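Apr 18, 2020

OK, I have to write this down while I still remember which idea was mine and which was Mahmoud's, because in a month we'll both swear it was the other person's (or blame each other, depending on how the next batch goes).

So! The clutter runs. Up to now every pick Warkley learned from had one thing on the table at a time, nicely spaced, facing the same way, and it did great at that. Then you put a second bottle next to the first one and it went to pieces. We spent most of February fiddling with the network and got pretty much nowhere. Chaimae kept saying on our calls that the model was fine and the tables were boring, and I kept nodding and then going back to my learning rates. Sorry, Chaimae.

This time we kept the model exactly as it was and changed only how we set up the table. Junk everywhere, stuff leaning on other stuff, and we shuffle it all after every 30 picks. Mahmoud drew up the shuffle rules and I wrote the little script that decides which item gets called next, so neither of us can cheat by asking for the easy ones (I would absolutely cheat).

We stopped at 482 picks. The old data set has 3000 in it. And the model trained on the small messy set beat the big tidy one on mixed tables, same test, same items! I ran the evaluation again with a different seed because I didn't believe it, and it held up. The gap got a bit smaller, but it was still there. I made a noise that I'm glad only the dog heard.

The clear stuff is still awful. Anything see-through, the depth reading is full of holes and the gripper comes down on whatever happens to be behind it. Mixing in the wrist view helped some, and I want to try leaning on it more for the last bit of the approach.

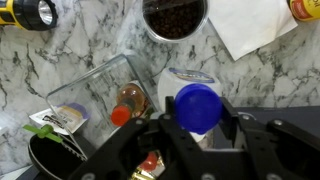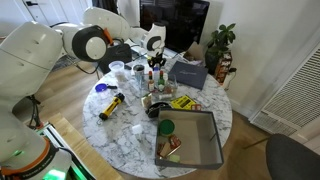
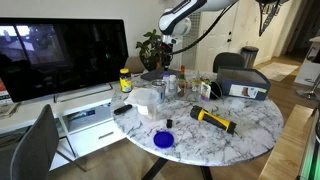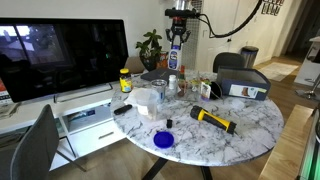
Anyway, I called Chaimae after dinner and she was very gracious, meaning she laughed for a full minute and then asked for the logs. She wants to see failures split by item before she'll call it a result, and she's right, we've been lumping slips and wrong-object grabs together. Mahmoud thinks 2 more rounds of shuffles before we write anything up for Ilterach. I'd like more than that, but my back hurts from leaning over that table, so I didn't argue very hard.

Tomorrow: split the failure log, fix the timestamp bug in my script, send Chaimae the seeds. And go to bed at a normal hour, which I'm already not doing.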